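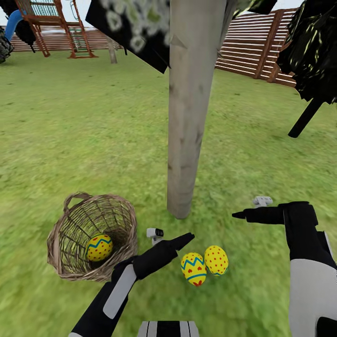
Mekdes Gidey reckoned we should have picked a glider, and she told me so again on the day we handed in the plan. A glider has no motor to give it away, she said, so half our problem would be gone before we started. She had a point! But our module was on quiet propellers, and a glider hasn't got one, so a small quadcopter it was.

Our group was Bart Nijs, Ilham Teoh, Mekdes and me (Aurelio Paredes), and the job was to see how much quieter we could make a cheap surveying drone without ruining it for the people who use it. We called ours Dritenora, after a long argument that I lost. The idea came from Ilham, whose uncle flies one over his sheep and says they bolt every time he starts it up.

What we wanted to find out

A drone makes noise in two main ways. There's the whine of the motors, and there's the chopping sound of the blades going through the air. I'd always assumed the motors were the worse of the two, but most of what I read before we started said the blades matter more once you're off the ground. So we left the motors alone and put all our time into blades. Bart wanted to do both. We did not have time to do both.

The blades

We printed 6 sets. The first was a straight copy of the blades that came in the box, so we'd have something fair to compare with. The others had wider tips, curled tips, a toothed back edge (a bit like an owl's feather, everyone does this one), and a couple of mixtures. The curled ones took ages to sand and I have gone off sanding for life. Two sets of the toothed ones snapped on the bench, which was a bit frightening even behind the screen, and after that we switched to a tougher plastic from Purodik and made the roots thicker.

Testing

We did the hover tests in the sports hall, early, before the badminton lot came in. The microphone stood 7 metres from the drone and we recorded for 15 seconds at a time with the fans switched off. Ilham did the flying since she has the steadiest thumbs. For each set we also noted how long the battery lasted in a hover, as a quiet drone that has to come down straight away is no use to anybody.

Background noise was a pain. The hall has a heater that clicks on whenever it feels like it, and we had to throw out a whole morning of recordings in March for that reason. Oranuch Klinhom, our supervisor, suggested we record the empty hall before and after each run, and I wish we'd asked her sooner.

What we got

The wide tips were the best of the lot. They turn more slowly for the same lift, so the sound drops in pitch and seems to carry less. The toothed edge did take some of the hiss off, though less than I'd hoped, and it cost us battery. The curled tips sounded lovely on one side of the drone and awful on the other, and I think that was my sanding.

We never got to try it on the sheep. We had 300 words on the sheep in the plan and I've had to take them all out.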